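Remote start quits after a couple of seconds since the battery swap, any ideas?

Asked by Tamara Nazarenko, March 2019 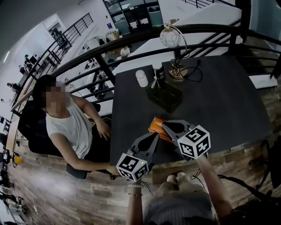

Table by the railing, upstairs at work

Hi all! I drive a Rimari hatchback, bought used in Pruvilville, and up until December the remote start was my favorite thing about it. Then the battery died and I put a new one in myself (I was pretty proud of that). Now when I hold the button the engine catches, runs for 2 seconds and shuts right off. Lights flash 4 times. With the key it starts and drives totally fine. I've tried both fobs and put a new cell in one of them — no change. The dealer wants $796 for a new module and I'd really like to not do that. Has anyone run into this?

Answer from Idrisa Mwakalinga

Check your hood switch before you spend a dime. It's the little plunger near the latch, and if the car thinks the hood is open it won't let remote start keep running. I knocked mine crooked doing the exact same job. Push it down by hand, see if it springs back, and look at the plug under it too. On mine the flashes meant hood, but I have the older model so look yours up in the manual.

Answer from Amirul Nair

get a different car lol. my cousin had one of these and the electrics were always acting up

Answer from Konrad Kälin

Idrisa's idea is the first thing I'd try. If the switch is good, you may have to set the idle again after the battery was out. On my car I started it with the key, left everything off (heater, radio, all of it) and let it sit in park for 12 minutes, then drove it a few miles. Remote start came back the next morning. I'd hold off on the module — a bad one usually won't crank the engine at all, at least in my experience.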